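Workshop Tips: When the Gripper Lets Go

Keep the e-stop where your free hand already is. That's my number one tip this month, and I learned it the annoying way!

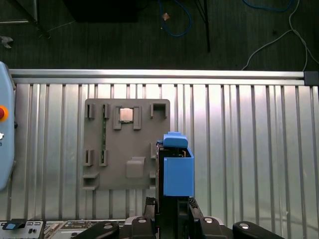 Femi Lawal wrote in after the last page to say that a stop button is only half the job, and that most of the damage in a home shop comes in the minute after you let the button back out, when the arm picks up where it left off and you're still leaning over the board. I couldn't agree more, so I've built this month's tips around that minute.

What happened to me: I was running a slow placement test on the fixture board, arm coming down toward the chip holder, and the grip went soft. The part slid, caught on a clip, and the arm kept pushing (it had no idea anything was wrong, bless it). I hit the stop. Then I let it out again too soon and got a second crunch for free. One cracked clip, one bent pin, and a very quiet evening with tweezers.

Before you release the stop

Clear the program first. On my controller, the old one from Katene, a released stop means "ready" and a queued move will go. Yours may be kinder. Find out with nothing in the fingers and nothing under them.

Back the arm off by hand-jogging, straight up, at the lowest speed you have. Sideways is how clips get snapped.

Look at the fingers and feel for play. Mine had two loose bolts, and I'd been blaming the software for a week!

Checking the grip

Wipe the finger pads with a lint-free cloth and a little isopropyl. Skin oil is slippery stuff.

Do a tug test. Close on a scrap part and pull gently along the direction it would slip. If it creeps, stop there and find out why.

Write down how many cycles the pads have done. Mine start to glaze at about 800, and I used to run them to 3000, so there's your soft grip right there. A strip of masking tape on the base and a pencil will do for a log.

Sacrificial parts are wonderful

Print spare clips before you need them. I keep 13 in a jam jar, and it has taken all the dread out of testing. Make the clip weaker than the thing it holds, so the cheap bit breaks first.

Use dead memory sticks and dead chips for practice. The repair counter at Hesley sold me a bag of them for pocket change, and they fit the slots just like good ones.

Cables

Route them away from where you stand. If you have to step back in a hurry, you want bare floor behind your heels.

Give the wrist cable a slack loop and check it at full reach, both directions, with the power off.

Next month: cleaning connectors without pushing the dirt further in. Send me your own near misses, the more embarrassing the better!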